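Home | About | Open Day | Get Involved | Contact

Call for participants: Tekley spring open day
Last updated: Friday, March 1, 2019

Tekley is opening its doors later in March, and we need members of the public to come in, watch two robot arms handle everyday objects, and tell us what they think. You don't need to know anything about robots. Last year's crowd knew plenty, and we spent most of the afternoon being corrected.

We have room for 111 visitors over the day, in small groups. Each visit lasts two hours and goes like this. You get a short welcome, kept short by popular demand. You watch the arms at work on a tabletop for as long as you can stand it. Then you fill in a form and talk with whoever on the team has drawn the short straw. Coffee is provided by the machine in the hall, which is the least reliable piece of automation in the building.

We are looking for people who

- are 16 or older (younger visitors are welcome with an adult, but can't fill in the form)
- can stand or sit through slow, careful work without checking their phone every minute
- will say so when they're bored, confused or unimpressed
- have never worked for Tekley, Rao or Basico

People who lose things in drawers, pack bags for children or tidy up after roommates are especially welcome. You have handled more awkward objects than our engineers have, and with less funding.

A word about pace. If your idea of a robot comes from the movies, please adjust it downward before you arrive. The arms take their time over things you would pick up without looking, such as the zippered case for a table tennis paddle. Some visitors find this soothing. Others ask where the exit is – it's by the coffee machine.

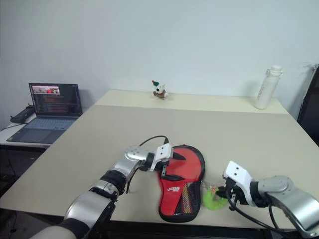 So-ying Hsieh wrote on last year's form that she had come for the free parking and stayed a full hour past her slot, that she caught herself leaning sideways to help the gripper along, and that the chairs were a disgrace. We have new chairs.

Participants receive a $5 voucher for the Cindier cafe across the street, good for a coffee from a machine that works. We can't pay for travel.

To take part, call the front desk at extension 493 or write to the open day team with your name, the size of your group and whether you prefer morning or afternoon. Please mention any access needs when you sign up. The demonstration room is on the ground floor, and closed shoes are required past the second door.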